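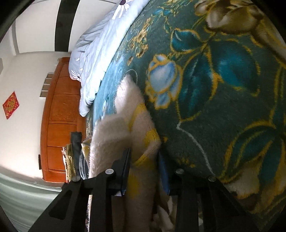

Figure 1. Hand-held gripper with both fingers open, in front of the folded bedding. The bolt heads along the tops of the fingers are the ones referred to in Section 4.2.

4.2 Upkeep of the hand-held gripper

The Winda gripper was used in homes, where fleece and knitwear shed fibre into the finger mechanism. Each finger assembly is held by bolts whose heads stay exposed on the upper side, so they can be checked without taking the unit apart. Before every session the operator tried each bolt with a hex key, closed the trigger fully and looked for a gap between the finger pads. A gap at the tips was taken to mean that one finger had shifted on its mount. In that case both fingers were loosened, closed against a flat gauge and tightened again, inner bolts first.

Pads were wiped with a dry cloth after each room and replaced in pairs after 600 grasps. Replacing a single pad was tried in November and given up, as the new pad stood proud of the old one and thin cloth slid out on the worn side. The lens was cleaned last – fibre lifted from the pads tends to settle on it.
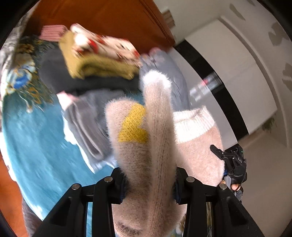
How often did the trigger linkage need attention during the trials?
The linkage was opened six times over the whole period, twice for trapped fibre and otherwise for planned greasing.

Trapped fibre showed itself as a slow return of the trigger. The side cover was removed, the strands were drawn out with tweezers and the pivot was greased lightly. Compressed air was avoided, as it drove short fibres further into the pivot. The cable was then seated again at the handle and the opening width read at both ends of travel. Sessions recorded at Wistberg before the 24th June recalibration used the earlier zero point and were corrected by the offset method of Ó Riain. All repairs were entered in the log kept by Donal Gallagher, with the grasp count at which each was made. Two spare finger sets were kept at Lumusville – neither was fitted during the work reported here.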